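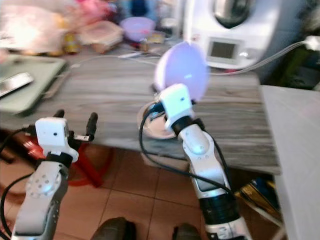 Two arms at the cooking table, lavender piece held up over the white dish.

Fifty clean kitchens will teach a robot arm less than one messy one. I've been saying this since April and I'm going to say it again, at more length, because the Drisow results came out on Thursday and everyone is reading them backwards.

Quick recap for anyone who missed it. Drisow trained two versions of the same policy. Same arms, same grippers, same number of hours. Version one learned from tidy demos — bare worktop, one bowl, one dish, good light. Version two learned from demos collected in rooms people live in, with the shopping still out and cables all over the place. Then both went to the Osmont test, which is household kitchen jobs neither had seen. The messy one finished 72 per cent of them. The tidy one, 30.

And the write-ups? Nearly all about the other chart. The one where the tidy policy wins in the lab, by a nose, on the tasks it was trained on. Well of course it does. I can also do a very good crossword if you let me see it the night before.

My problem is with what we count as a good demonstration. Most labs still throw out a run if the operator hesitates, or a cable swings across the view, or the grasp takes 2 goes. Skallell had a whole filtering step for this and were proud of it. I used to think it was sensible. Garbage in and so on. But a hesitation is information. Somebody looked at a shiny curved thing, wasn't sure where the edge was, and slowed down. I want the robot to have that. Cut it out and you get a policy that goes in at full speed every time and has no idea what to do once the bowl has moved.

Recoveries are worth even more. Drisow kept them all in, every fumble, and tucked away near the back is a run where they took them out again and the score fell hard. That should of been the headline. It got one paragraph.

Then there's the wrist cameras. Long argument, this. The Olivares people have held for ages that one good camera at the head is enough and anything on the gripper is extra weight and extra cable. I don't buy it. From up top, an arm holding something is mostly a view of the arm. The dish you're aiming for is half behind the wrist. Down at the fingers it's a different world, you get the rim, you get the gap between the tips, and the rest of the room is still there behind it to tell you which way you're facing.
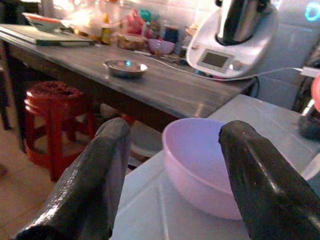
Gripper view: the pink bowl between the fingers, with the food processor and a small steel dish on the table behind.

Look how much stuff is back there. Bottle, bag, containers, a red stool under the table. None of it matters to the job and the policy has to learn that it doesn't matter, and it can't learn that from a blank wall. This is the bit I think people really resist. It feels wrong to pay for data full of things you want ignored. But ignoring is a skill and it needs practice like anything else.

Now the fair objections. Messy data costs more to collect. Yes. It is harder to label, and when something goes wrong it's much harder to say why — with a clean bench you can at least point at the bench. I've lost whole afternoons to that and I don't have a fix. And Osmont is only one test, in one kind of home, mostly small kitchens with decent light. I'd want to see it done in a garage, or a care home, before I got too loud. Louder than this anyway.

Also the Drisow paper doesn't say how they picked the homes, wich bothers me. If the training rooms and the test rooms look alike then some of that gap is just luck of the draw. They should publish the list.

Still. 72 against 30 is not a small gap, and I can't see a dodgy choice of homes eating all of it. If you run a lab and have a folder of rejected demos somewhere, go and train on it this week. Keep the tidy set too, by all means, use it for debugging. Just stop reporting the score on it as if anyone's kitchen looked like that.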